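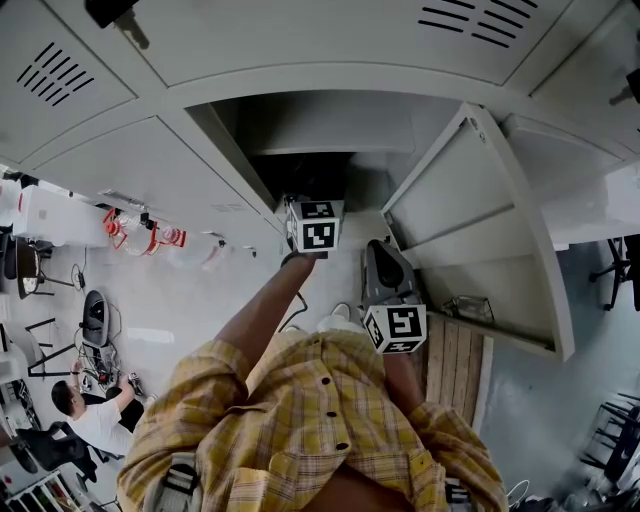

Locker bank, open compartment with the shelf in, door swung out to the right.

October 25, 2018

Locker refit, continued. Bank is the light-gray metal one from Slaoui. Work today: shelf heights, door alignment, hinge wear, a first pass at deciding what goes where.

Shelf. The horizontal shelf splits a compartment into an upper and a lower section. As delivered, every shelf sat on the middle set of clips, which wastes space on both sides of it. Upper section takes a folded coat and very little else. Lower section takes a bag standing up only if the bag is soft. Moved the shelf in compartment 13 up by one clip position and tried again: hard case now goes in the bottom upright, upper section still takes gloves, a clipboard and a lunch box. Two positions up is too far, the top becomes a slot and things get pushed to the back and stay there.

Decision: one position up for all personal compartments. Shared compartments stay on the middle clips until Bindu has finished her list.

Clips are the snap-in kind, four per shelf. Two of them in 13 had not been pushed home and the shelf rocked front left to back right. Seat each clip with the heel of the hand until it clicks, then load the front edge and look for movement. A screwdriver handle works on the back pair if your arm is short. Do not use the mallet. The mallet was used on compartment 9 in May and the slot there is still bent.

Doors. Inner panel is recessed with a raised rim and a reinforcement rib across it. Stiff enough for the size. Closing problem on 4, 9 and 13 is in the hinges. Symptom is the same on all three: door drops slightly when fully open, then catches the bottom lip of the frame on the way back. Lifting the door by its free edge while closing clears it, and that is how everyone has been closing them.

Measured drop at the free edge with a steel rule against the frame:
Compartment 4: 2 mm
Compartment 9: 3 mm
Compartment 13: 2 mm
All others under 1 mm, left alone.

Loosened the lower hinge screws on 4, packed with one 0.5 mm shim, retightened. Drop is now under 1 mm. Same on 13, same result. Compartment 9 needed a shim on the lower hinge and still rubs. I suspect the frame is out of square there, possibly from the same episode as the bent slot. Left it taped shut with a note. Ghizlane wants to try bending the lip back with the flat pliers and a wood block. No objection, provided the paint gets touched up the same day.

Cycle check on 13 after shimming: 72 open and close cycles by hand, door released from fully open each time. No catch, no new noise. Screws checked afterward, no movement against the pencil marks. Repeat at the next entry on this bank.

Rim edge. Raised rim on the inner panel is folded, and the fold is clean on the long sides. On the short sides of two doors there is a burr at the corner. Took it down with the fine file, wiped with a dry rag. Gloves until the rest have been checked – I found the second burr with a thumb.

Allocation. Draft below, pencil only, Bindu to confirm.
1 to 8: personal, one name each.
9: out of service.
10 to 12: shared hand tools, currently in the Wikberg drawers by the window.
13: test compartment, keep free of personal things until the hinge check is repeated.
14 to 20: overflow, coats and bags for visitors.

Bindu's comment on the draft: hand tools should go in the compartments nearest the bench, which means swapping 10 to 12 with 1 to 3. She is right about the walking distance. The argument against is that 1 to 3 have already been labeled and three people have moved in. Not settled.

Labels. The paper ones curl at the corners after a few weeks. Paselau quoted for engraved plates, screw-fixed, which would mean drilling the doors. Not keen. Magnetic holders do the same job and can be moved when the numbering changes, as it will. Asked for a sample of one. Position: upper third of the door, centered, clear of the vents.

Load. No rating plate on the shelves. Put a 20 kg test load on the shelf in 13, spread flat, for the length of lunch. Deflection at the middle of the front edge 1.5 mm, returned fully when unloaded. Good enough for anything we would put up there. Heavy items go in the bottom section regardless, and batteries go in the Flarport cabinet, where they already have their own shelf.

Cost so far, shims and clips excluded as they came out of stock: 3,913 for the bank including delivery. Invoice filed. Spare clips to be ordered, one bag. Ghizlane has the part number.

Open items
– 9: lip and bent slot (Ghizlane)
– 10 to 12 against 1 to 3 (Bindu, then me)
– remaining short-side corners, check and file
– shelves up one position in 1 to 8, ask people to empty them first
– magnetic label sample
– touch-up paint, light gray, match against the inside of a door where it has not faded
– hinge screws on 4 and 13, check against pencil marks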